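2 min read | Print | E-mail this

I still write letters by hand, and I think you should too. My cousin in Brostport gets one every July (six pages last time!) and she writes back, eventually, usually with a complaint about my spelling.

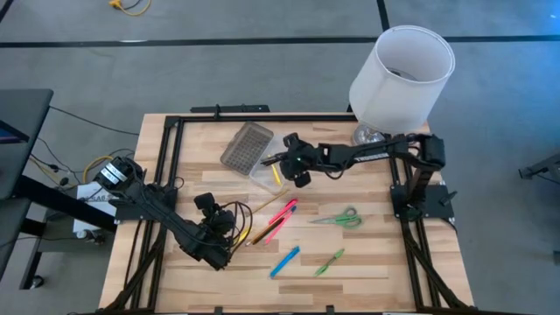 Isn't a text faster? Sure, and I send plenty of those, but I couldn't show you one from two years ago. I've got 35 letters in a shoebox and I reread them all the time, even the dull ones about her gutters.

6 comments | Share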